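Mekunano Workshop – Walk-Round Checklist, Bench Frames and Cabling
Room: Turkdale, upstairs
Checked by: Zlata Hutsuliak
Date: Sep 24, 2011

I have kept to the order on the printed sheet, but my comments ran over the boxes as usual, so please bear with me and read the lot.

1. Exits and walkways – OK
Both doors open fully. The mat by the stairs has been taped down again and I thank whoever did it, it was a lovely neat job.

2. Fire extinguisher – OK
Tag is in date. Next one due in June.

3. Bench covering – OK, with a comment
The teal cloth is a kind surface for aluminum, but it does wrinkle. Smooth it out before you square up a frame, and shake it over the bin afterward so the metal shavings don't end up in somebody's thumb.

4. Frame bars and corners – OK, one to follow up
Run a finger (gloved, please!) along the ends of the slotted bars and feel for burrs. Every corner gusset should sit flat against both bars. The bottom right corner wants looking at before job 1636 is signed off.

5. Clear posts and brackets – OK
Wipe with a soft cloth only. The Grokel spray clouds acrylic, as we learned on job 1455, and I still feel bad about that one.

6. Cables and zip ties – needs attention

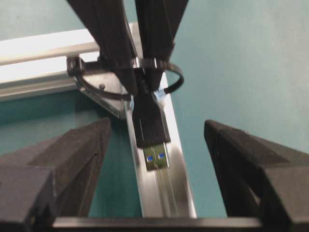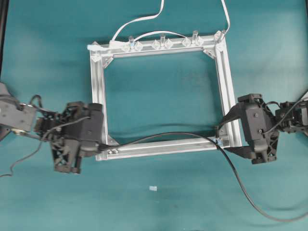

Poppy Ackroyd read this over and wrote back that she would like zip ties trimmed flush on every job from now on, that a cut tail scratches worse than a burr does, and that the flush cutters have been in the Sezer drawer all along if people would only look there. She would also rather see USB plugs capped whenever they aren't in use, and I'm happy to add that to the sheet.

7. Hand tools – OK
Hex keys all back in their holder, for the first time in a good long while. The small file has a loose handle – I've put it aside for gluing.

8. Lighting – OK
The lamp over the far bench flickers for a moment when you first switch it on and then settles. Tell me if it gets any worse.

9. Spares – low
Almost 500 zip ties left in the tub, which sounds like plenty until you have a busy week. Gussets are fine. More caps needed for bar ends.

Follow-up: items 4, 6 and 9. Initial the sheet when yours is done and leave it on the hook by the door.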